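Storage of Returned Packing Material in a Small Workshop
Project report, second semester, Bosel Technical College

1. Background

Our group made this project in the workshop of Tendstead, a small company which repairs and sends back parts for garden machines. The company receives parts in cardboard boxes, and most of these boxes are still good when they are opened. For a long time they were thrown away together with the plastic film. In the last year the company began to keep them, but there was no plan for where to keep them, and the floor became full.

The task we received from our teacher was to study how the boxes are stored and to propose a better order with a budget of 300 dollars. We were four students. We visited the workshop every Wednesday in the afternoon, when the packing work is slower and we did not disturb the employees.

2. What we studied

We limited the project to the corner beside the packing table. The rest of the store is organized by a system from the supplier Wornadance and it works well, so we did not touch it.

In the first visit we drew a plan of the corner and measured the free floor. The longest free wall is 2000 mm. This number became important later, because two of our first ideas needed a longer wall and we had to leave them.

We also made a short interview with the packing team. They answered 19 questions about their work. The most common complaint was that a person has to bend down many times to find a box of the correct size. The second complaint was about the film. When it is left on a carton it slides, and a pile of such cartons is not stable.

3. The corner at the start of the project

Three kinds of storage were used in the same place. Single boxes were put in the open compartments of the yellow shelving unit. Cartons that still had their clear film were collected in a gray plastic bin on the floor. Large parts without a box had no place of their own, so they were put on top of whatever was near. We saw this with a long black curved part, which lay on the wrapped cartons in the bin. To take a carton, one must first lift the part and find another place for it.

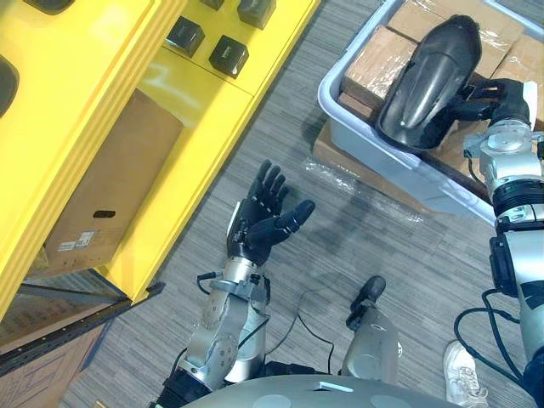 4. Problems we found

The first problem is the height. A bin on the floor is easy to fill but not comfortable to empty. The employees told us that the cartons in the bottom sometimes stay there for months.

The second problem is loose material. Film and flat sheets of cardboard stay on the floor near the bin. A person who carries a big part cannot see them well, and we consider this a risk of falling.

The third problem is the labels. Old shipping labels are left on the used boxes. In July one package went to the wrong address for this reason, and the company had to pay for a second delivery.

5. Our proposal

We propose that all film is removed at the packing table and put directly into a waste bag. The old label should be covered or taken off at the same moment. Boxes without film can then be folded flat and kept standing in the shelf, sorted by size, with the small sizes on the left.

For the large parts we propose a simple wall rack from the company Seyoum. It costs less than our budget and it fits on the free wall. The gray bin can stay in use, but only for boxes that arrived the same day.

6. Limits of the work

We tested the folding of boxes during two visits only. The team liked it, but one employee said that it takes more time when many orders must leave before four o'clock. We could not measure this time in a good way. The wall rack was not yet ordered when we finished the report, so we do not know if the heaviest parts can be placed on it by one person.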